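Why I Quit Buying Cookware Sets

My aunt gave us a 20-piece cookware set when we got married, and I could tell you the fate of every piece. Most of them went to a yard sale. The little butter warmer is holding pens. The one I kept is the tall stainless pot, and I'd fight you for it.

I use it for everything! Pasta, corn, beans on Sunday, stock when I've got bones in the freezer. A shallow pot is fine until you want to stir something with any enthusiasm, and then it's all over the stove. Tall sides forgive you. 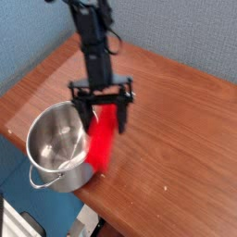
The other thing about stainless is that you can be a little mean to it. I ruined two nonstick pans in a year by forgetting which sponge was which, and my friend Fares Saab (great cook, terrible dishwasher) wrecked a third one at our place with a fork. Steel just gets a scrub with baking soda and goes back on the shelf.

I know people who spend $300 on one fancy pot, and maybe theirs is better. I borrowed one last October and made the same chili I always make. It tasted like my chili.

So if you're setting up a first kitchen, skip the giant box. Get one tall pot, one skillet you like holding, and a stack of decent towels - more towels than you think, because half will always be in the wash. Then cook for a few months and see what you miss. I missed a lid that fit.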